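Strings talk — speaker notes
Segers room, July 2021
(25 min, leave 5 for questions, don't run over again)

Open with the sound thing. Play old set first, then new set, same guitar, same chords. Don't say which is which. Let them guess.

Who changes strings more than twice a year? Hands up. Most won't. Fine, no shaming.

What goes wrong with a string
- sweat and skin gunk in the windings, dulls the top end first
- rust on the plain ones
- dents over the frets, that's your tuning going funny up the neck
- so before you blame the guitar, change the strings

Coated vs uncoated. Big one, people get heated. My view: coated for the guitar that lives on the couch, uncoated for the one you record with. Coated feels a bit slippery to me, others love it. Pass both sets round, Broltito coated and Skurnden plain. GET THEM BACK.

Mention the log. 54 sets over the years, wrote down the date on and the date off. Coated lasted longer nearly every time. Not science, one player, sweaty hands.

Gauge. Keep short. Lighter = easier bends, less volume on an acoustic. Heavier = more pull on the neck, may need a truss rod tweak. If you jump two gauges get the nut looked at. Electric players — floating bridge, you'll be there all afternoon, warn them.

Changing a set, live demo on the Plundovora
- one at a time or all off? Either's fine. All off if you want to clean the fretboard
- two to three wraps on the thick ones, more on the thin
- wind DOWN the post, not over itself
- strech them in. Pull gently at the 12th, retune, do it again
- clip the ends, mind your eyes

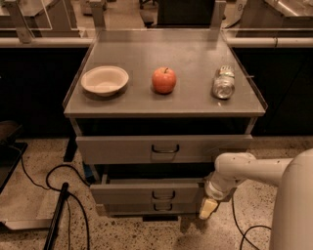
Wiping down. Cheapest trick in the whole talk. Dry cotton cloth, under the strings as well as over, ten seconds when you finish playing. Wash hands before too. An old t-shirt does the job.

Humidity — Canadian winter bit. From November the furnace is on and the air's bone dry. Strings don't care much but the top does. Action drops, buzz starts, people think it's a bad set. Humidifier in the case, check it weekly.

Boiling old bass strings? Somebody always asks. Works for a while, then they go dead agian. Dry them properly or they rust.

Questions. If none, play the two clips again and tell them which was which. Spare packs on the side table, one each please.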